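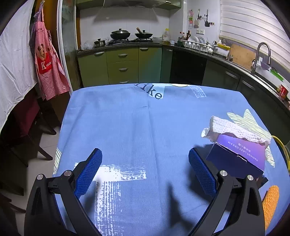

By the fourth album I was no longer rating the music, I was rating my chair, wrote Siamak Kiani in the feedback to the first round, and several other panel members made the same point in longer form. The second round has been rebuilt with that in mind. Sessions are shorter, no session holds more than one full album, and the rating form can be closed and reopened without losing entries.

Call for participants: Harix Home Listening Panel, second round

Harix is a listening study run by Plondik, a small mastering and archive office. We are looking for 72 people to listen to complete albums at home and rate how the songs follow one another. The study is about sequencing: running order, the length of the gaps between songs, and the level change from one song to the next. It does not ask whether you like the singer.

The first round produced 3,479 usable ratings. A further 473 were dropped, most of them entered before the track in question had finished playing. The new form will not accept a rating until the last second of the track has passed. Skipping is still possible and is logged as a skip.

What you will hear

The pool holds 300 album sides and short albums, all released by bands on small labels that have agreed to take part. Styles run from guitar pop and country to dub, choral music and home-recorded electronic work. Each participant is assigned eight albums from the pool. Five are played in the released order. The other three have been changed in one respect, and the form does not say which three or what the change was. Assignments are made by lot and cannot be swapped, though you may list up to two styles you do not wish to receive.

Files come through the Dotilport player, in a browser, without compression. The player turns off shuffle, crossfade and automatic leveling. If your system applies its own leveling further down the chain, turn that off as well; the setup sheet lists the usual places to look.

What you will do

Listen to each album once, from start to finish, in a single sitting. After each track, enter two ratings on a seven-point scale: how well the track followed the one before it, and how ready you were for the next. The first track of each album gets only the second rating. At the end of the album there is one open text field with a limit of two hundred words. Short entries are fine. "Track five starts too soon" is a useful entry.

Please do not read reviews of the album, look up the band or read the track list between receiving an assignment and finishing it. If you already know the album, mark it as known on the start page and a replacement will be issued. Known albums are common with the better-selling labels and there is no penalty for reporting them.

After the eighth album there is a call with Miroslava Kadlec or Triin Toom lasting half an hour. The call covers three transitions picked from your own ratings. You will hear each transition again, twice, and be asked to say what you noticed. Calls are recorded as sound only and the recordings are deleted when the written notes have been checked.

Who can take part

You must be 18 or older and able to read and write English well enough to fill in the form. No musical training is needed. People who work in mastering, radio programming or record production are welcome but are placed in a separate group, so please state this when you apply. Hearing loss does not rule you out. There is a field for it in the application, and hearing aids may be worn if you normally wear them for music.

Members of the first round may apply again. They will not be given any album they have already rated.

Equipment

Wired headphones or a pair of speakers. Wireless headphones are excluded from this round because several models shorten or pad silence at the start of a track, and gaps are one of the things being measured. Phone speakers, laptop speakers and single-unit smart speakers are also excluded. A list of accepted headphones is not kept; any wired pair that works on both sides is accepted.

The check file takes four minutes. It plays a tone on the left, a tone on the right, a spoken count and then a run of silences of different lengths. Run it once before your first album and again whenever you change any part of the setup. 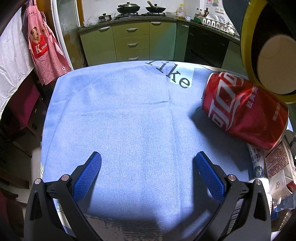 Speaker listeners should place both speakers at the same height and at equal distance from the chair, with the tweeters close to ear level. A bookshelf is acceptable if the speakers stand at its front edge. If they stand on a table, lay a cloth under them to stop small rattles from the feet. Ordinary table linen is enough and needs no ironing for our purposes. Thick foam is not required, and we ask that nobody buy stands for the study.

Headphone listeners may sit wherever they like. Set the level with the spoken count in the check file so that the voice is at normal talking volume, then leave it there for the whole album. If a track is too loud to bear, turn it down and press the button marked "level changed." The button does not stop playback.

Refrigerators, fans and traffic are tolerable if they are steady. A dishwasher is not, owing to the pump cycles. Other people may be in the room provided they are not talking, and they should not see the form.

Time and payment

Allow an hour for each album and a further half hour for the closing call. The round opens in June and runs for ten weeks. You may do your sessions at any time of day, with at least one night between two albums. Morning sessions were rare in the first round, and applicants who can commit to finishing half of their albums before 11 a.m. will be given some preference — state this in the application.

Payment is a flat fee, set out in the agreement sent with your first assignment. Half is paid after the fourth album and half after the call. If you leave before the fourth album, no fee is due on either side. If you leave after it, you keep the first half. Downloads of the albums you rated are included at the end, in their released order.

Data

Ratings are stored under a number. Your name and payment details are held in a separate file that the people doing the analysis cannot open. The labels receive results for their own albums only, as averages, with the open text entries attached where you have agreed to that. Bands have been known to recognize a turn of phrase, so take this into account if you play in the same town as any of them.

The full set of ratings will be published without names when the round is closed. You can have your entries removed up to that point.

How to apply

Fill in the short form on the Harix page. It asks for your age group, your equipment, the last three albums you played from start to finish, and the styles you wish to leave out. The question about three albums is used to balance the groups and has no right answer. If you have not played an album through in years, write "none." We need listeners of that kind and had too few of them last time.

Applications are read in the order they come in, by Nabila Setiawan. Replies take up to two weeks. Questions on browsers, sound cards and the Dotilport player go to Esmaeil Shojaei through the contact link at the bottom of the form. Please include the name of your operating system and the result line from the check file.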